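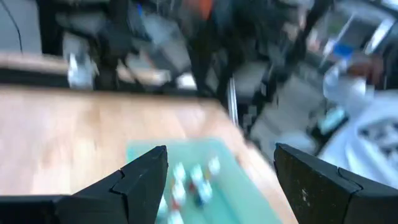 Is "plant-based" on a cleaning product label worth anything?

Posted by Homa Rostami in Home & Cleaning

I've been trying to cut down on the number of cleaning products under my sink, and every time I go to the store I end up standing in the aisle reading labels and getting annoyed. Almost everything now says plant-based, or natural, or made with plant-derived ingredients. The Allitis kitchen spray says it. So does the Fleltaver one, which smells exactly like the stuff my grandmother used in the seventies and I have trouble believing it came out of a meadow.

I bought the Fleltaver anyway and used it for a month on the counters and the stove. It cleans fine. So does the cheap spray I had before, at close to half the price. My sister says the plant-based kind is easier on your lungs and on the septic tank (we both have septic), but when I asked where she read that, she said it was on the bottle.

So what does the term mean? Is there a rule behind it, or can anybody print it? And is there a reason to pay more if I don't care much about how it smells? I'd like to hear from people who have looked into it. I already know what the ads say.

Montri Pongsiri

Short version: it means less than you want it to.

"Plant-based" tells you where some of the ingredients started out. It tells you very little about what they are by the time they reach the bottle. A lot of the cleaning agents in these sprays are made by taking coconut or palm oil and putting it through a factory process. You can make something very similar starting from petroleum, and your counter can't tell the difference. Neither can the grease. Whether the finished stuff bothers your skin or breaks down well in a tank depends on the chemical itself and how much of it is in there.

As for rules, it depends on the program, and you have to read closely. In the US there is a government label for products with plant content, and that one does involve lab testing and prints a percentage. If a bottle has that mark, fine, you know how much of it came from plants. You still don't know if it's gentle. If a bottle just says "plant-based" in curly green letters with a leaf next to it, you know somebody in marketing owns a leaf.

What I do when I shop:

Turn the bottle around. If the full ingredient list is there, good. If it says "cleaning agents, fragrance, preservative" and stops, put it back, or at least don't pay extra for it.

Look at the fragrance. In my house the smell is what sets people off, and a plant oil can do it as easily as anything else. Lemon and orange oils get a free pass from a lot of shoppers and I don't see why. My wife gets a headache from "natural lavender" faster than from bleach.

Check what the claim is attached to. "Made with plant-derived cleaning agents" covers the cleaning agents. It doesn't cover the dye, the scent or the preservative.

Ignore the color of the bottle. I mean it. Green caps, green bands, see-through plastic with a sprig on it, these are choices somebody made about a package.

On the septic question I'd be careful. Ordinary amounts of ordinary household cleaner are not usually what wrecks a tank. Wipes do that, and grease, and skipping the pump-out. If somebody wants to sell you a special spray to protect it, ask them to show you the test, and see whether it was done on a tank or in a beaker. I asked Thongsuk by email once about their bathroom line. I got back a very friendly message and a coupon.

I'm not saying the stuff is bad. I have a bottle of something with a leaf on it right now, because it was on sale. Buy it if you like it. Just don't buy the story at full price.

Edit: several people have messaged me about vinegar. Vinegar is fine for mineral spots. It is not a disinfectant you should rely on, it will dull marble, and please don't mix it with bleach, plant-based or otherwise.

Lorraine Donnelly

I disagree with Montri, at least partly. I switched everything over to Sotach 6 years ago and my hands have been SO much better. I used to get cracks every winter and now I hardly do. So there must be something to it!! You don't need a lab to tell you what your own skin is telling you. Also it lasts forever because you dilute it, I get up to 335 sprays out of a refill if I'm careful. Yes I counted, it was a slow June.

Reply from Montri Pongsiri

Did you start wearing gloves around the same time?

Reply from Lorraine Donnelly

Well yes but not every time.

Manee Phuthong

I worked in a store that sold cleaning supplies from 2000 until it closed, so I'll add what I remember from that side of the counter.

When I started, people asked one thing about a cleaner, which was whether it would get the soap scum off. The word "natural" was on maybe a shelf's worth of bottles at the back, and they sat there. Later the sales reps started coming in with new labels. In at least 2 cases the safety sheet that came with the new label matched the old one line for line. Same product, new front. I don't know how common that was, I only know what came through our door, and I'd hope companies are more careful now. But it made me slow to believe a label, and I haven't sped up.

That said, some of the changes were real. We had one supplier who dropped the dye and the scent and listed everything on the back, down to the last item. It sold terribly. People would pick it up, smell nothing, and ask me if it was broken.

So for Homa: if you want fewer bottles under the sink, dish soap and warm water will do your counters and most of the stove. Keep one thing for mineral deposits, and one real disinfectant for raw chicken days, and leave it on as long as the label says, which is usually much longer than people do. A few minutes is common. Almost everybody sprays and wipes right away and then tells me it works great.

For the disinfectant, the part of the label worth reading is the registration number and the contact time. Those are regulated. The words on the front in big letters are mostly there to be read from six feet away.

And if a refill system costs more per use than just buying the bottle, it's worth doing the math before you feel good about it. I've seen both. 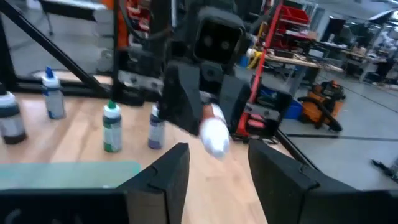 Bheki Mthembu wants to know whether any of this applies to laundry detergent too, and whether "free and clear" is the same kind of claim. He has bought it for years on the belief that it meant no fragrance, and then found one brand that listed a "masking scent" in the small print on the side.

Manee Phuthong

It's the same kind of claim, yes. "Unscented" can mean they added something to cover up the smell of the rest. "Fragrance-free" is supposed to mean none was put in, and it's the one I'd look for, but I'd still read the list. If the brand you found prints the masking scent on the side, at least they printed it.

Homa Rostami

Thank you all. I went and looked at the Fleltaver again and the back says "plant-derived surfactants, water, scent" and nothing else, so I have my answer on that one. I'll finish the bottle and go back to dish soap. My sister is not convinced, and she has asked me to mention that her septic tank is doing very well.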